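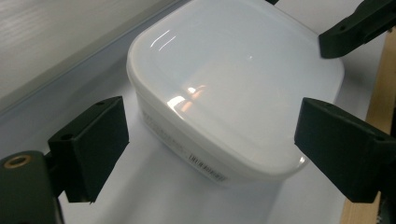 뚜껑은 늘 남는데 몸통이 없어요, 아니면 그 반대거나요. 찬장 문 열 때마다 뭐가 하나씩 떨어지고, 결국 안 맞는 뚜껑을 억지로 눌러 덮고 냉장고에 넣어 버립니다. 지난번 밀폐용기 정리 안내문을 올린 뒤에 저희 게시판에 달린 댓글인데요, 읽자마자 제 얘기인 줄 알았습니다. 저희 집 싱크대 아래 칸이 딱 그 모양이었거든요!

안녕하세요, 부엌살림 가게 Pindberg에서 소식지와 보도자료를 쓰고 있는 사람입니다. 보도자료라고 하면 좀 딱딱하게 써야 할 것 같은데 제가 그걸 잘 못해요. 그래서 오늘도 평소 말투대로 적습니다. 기자님들, 필요한 부분만 뽑아 쓰셔도 되고 말투는 마음껏 고치셔도 됩니다.

본론부터 말씀드릴게요. Pindberg가 3월 한 달 동안 매장 안쪽 작업실에서 '뚜껑 짝 찾기'라는 행사를 엽니다. 집에 있는 플라스틱 보관용기와 뚜껑을 통째로 들고 오시면, 긴 탁자에 다 펼쳐 놓고 짝을 맞추고, 남길 것과 보낼 것을 나누고, 다시 찬장에 어떻게 넣을지까지 같이 정하는 자리예요. 참가비는 없습니다. 물건을 사셔야 하는 것도 아니고요.

시작은 참 사소했습니다. 작년 가을에 매장 창고를 정리하다가 전시용으로 쓰던 용기 상자를 열었는데, 뚜껑이 하나같이 허옇고 모서리가 둥글둥글해서 어느 게 어느 통 건지 도무지 모르겠더라고요. 반투명한 흰색 뚜껑이라는 게 예쁘긴 한데 쌓아 놓으면 정말 다 똑같아 보입니다. 한참을 이것저것 얹어 보다가 (점심시간이 다 갔어요) 손님들 집도 이렇겠구나 싶었습니다. 그래서 단골손님 몇 분께 용기 좀 들고 와 보시라고 했더니, 장바구니에 이불 가방에 아주 산더미처럼 들고 오셨어요. 그날 탁자에 올라온 것이 통과 뚜껑을 합쳐 400개였고, 그중 끝내 짝을 못 찾은 것이 215개였습니다. 절반이 넘어요. 다들 웃다가 좀 조용해졌던 기억이 납니다.

행사 순서를 적어 둘게요.

먼저 탁자에 흰 종이를 깝니다. 흰 종이를 깔아 두면 뚜껑에 밴 김칫국물 자국이나 테두리에 낀 때가 잘 보이거든요. 다음으로 뚜껑은 뚜껑끼리, 통은 통끼리 모양별로 모읍니다. 동그란 것, 길쭉한 것, 모서리 둥근 네모난 것. 크기는 나중에 봅니다. 크기부터 보기 시작하면 비슷비슷한 것들 사이에서 헤매다가 금방 지쳐요.

그다음이 짝 맞추기입니다. 뚜껑을 얹고 네 모서리를 차례로 눌러 보세요. 한쪽을 누를 때 반대쪽이 들뜨면 짝이 아니거나 휜 겁니다. 식기세척기 아래 칸에서 오래 고생한 뚜껑이 특히 잘 휘더라고요. 맞는 것을 찾으면 바닥과 뚜껑 안쪽에 같은 색 스티커를 붙입니다. 스티커는 Plarkeo라는 작은 문구 공방에서 만들어 주셨는데, 설거지할 때 물에 자꾸 닿는 자리라 시험을 꽤 여러 번 했어요. 첫 번째 것은 사흘 만에 다 떨어졌고, 지금 쓰는 것은 저희 집에서 겨울 내내 버티고 있습니다.

가격표와 바코드 스티커 얘기도 꼭 하고 싶어요. 산 지 한참 된 통에 바코드가 그대로 붙어 있는 집, 많으시죠? 저도 그랬습니다. 미지근한 물에 담가 두었다가 식용유를 조금 묻혀 문지르고 주방세제로 닦으면 꽤 얌전하게 떨어집니다. 손톱으로 긁다 보면 끈끈이만 남고 거기에 먼지가 붙으니 조금만 참아 주세요. 다만 통에 바로 인쇄된 글자는 그대로 두시는 게 좋습니다. 용량이나 전자레인지 사용 여부 같은 내용이 적혀 있는 경우가 많은데, 그걸 지우고 나면 나중에 알아낼 방법이 없어요. 글자가 흐릿해졌으면 아직 읽힐 때 공책에 옮겨 적어 두세요.

짝을 못 찾은 것들은 버리기 전에 한 번 더 봅니다. 통만 남은 것은 서랍 칸막이로 참 좋아요. 저는 고무줄이랑 빵 봉지 끈, 나무젓가락을 그렇게 나눠 담았는데 서랍 열 때마다 기분이 좋습니다. 뚜껑만 남은 것은 화분 받침으로 쓰거나 양념병 밑에 깔아요. 그래도 남는 것은 동네 분리배출 기준에 맞춰 내놓으면 되고, 금이 가거나 안쪽이 거칠게 긁힌 통은 미련 없이 보내 주시면 좋겠습니다.

마지막은 넣는 법인데, 여기서 의견이 갈립니다. 뚜껑을 덮어서 한 벌씩 쌓자는 쪽이 있고, 통은 포개고 뚜껑은 따로 세워 두자는 쪽이 있어요. 저는 세우는 쪽입니다. 덮어서 쌓으면 자리를 너무 많이 차지하고, 며칠만 지나도 맨 아래 것은 안 쓰게 되더라고요. 그런데 저희 매장 동료는 덮어 두어야 먼지가 안 들어간다며 한 치도 물러서지 않습니다. 행사장에는 두 가지 방식으로 꾸민 찬장을 나란히 놓아둘 테니 직접 꺼내 보고 넣어 보세요. 세우는 쪽 찬장에는 Onov 철제 칸막이를 썼고, 덮어 쌓는 쪽에는 아무것도 안 썼습니다.

행사는 3월 내내 매일 오후 2시에 시작합니다. 한 번에 세 가족까지만 받아요. 탁자가 길긴 한데 펼쳐 놓다 보면 금세 모자라서요. 신청은 매장 계산대에서 이름만 적어 주시면 되고, 전화로도 받습니다. 용기는 씻어서 말린 다음 가져와 주세요. 유리나 스테인리스 용기도 괜찮지만 들고 오시기 무거우니 뚜껑만 챙겨 오셔도 어느 정도는 봐 드릴 수 있습니다. 아이들과 같이 오셔도 좋아요. 짝 맞추기는 아이들이 어른보다 훨씬 빠릅니다, 정말로요!

짝 잃은 통과 뚜껑을 서로 바꿔 가는 선반도 하나 마련했습니다. 저희끼리는 Pringle 선반이라고 불러요. 처음 매장을 열 때 간판 후보로 나왔던 이름인데 떨어진 게 아까워서 선반에다 붙여 주었습니다. 필요한 것이 보이면 그냥 가져가시고, 두고 갈 것이 있으면 놓고 가시면 됩니다. 지난번 시험 행사 때는 네모난 뚜껑이 제일 먼저 동났고, 동그란 통은 아직도 좀 남아 있어요. 동그란 뚜껑만 갖고 계신 분, 얼른 오세요.

취재를 원하시는 분은 시작 전에 오시면 작업실을 편하게 둘러보실 수 있습니다. 참가하시는 분들의 살림이 그대로 펼쳐지는 자리라, 촬영은 탁자 주인분께 먼저 여쭤봐 주세요. 저한테 따로 묻고 싶은 것이 있으면 매장으로 전화 주시고 소식지 담당을 찾으시면 됩니다. 오전에는 제가 대개 창고에 있어서 전화를 늦게 받을 수 있어요.

문의: Pindberg 매장 소식지 담당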